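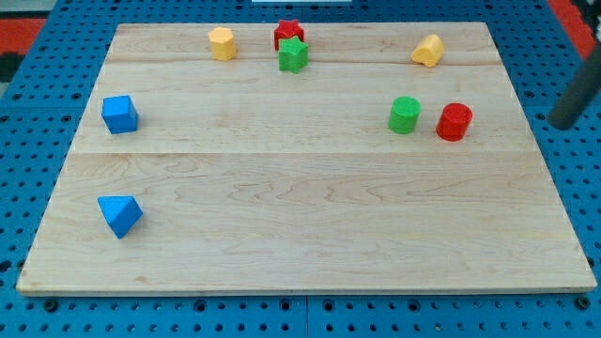 Coloured blocks on a pale wooden board

Home TV Soaps Reality Film Music

Mesham is back for a second series, and Selamawit Dinsa is still the best thing on it! She plays Kalley, the ferry clerk who lied under oath in the first run, and the new episodes finally let her be funny as well as frightened.

Dinsa tells me she nearly turned the part down. "I'd read 3 scripts and Kalley had 2 scenes," she laughs. "Then Valentina rang."

Valentina Zapata, who wrote all of it, had plans — big ones. The harbour trial takes up most of episode four, with Darragh Lynch gloriously slippery as the barrister Geraghty, and I watched it twice in one evening.

Filming wrapped in February after 100 days, most of them in the rain. Dinsa would happily go back tomorrow.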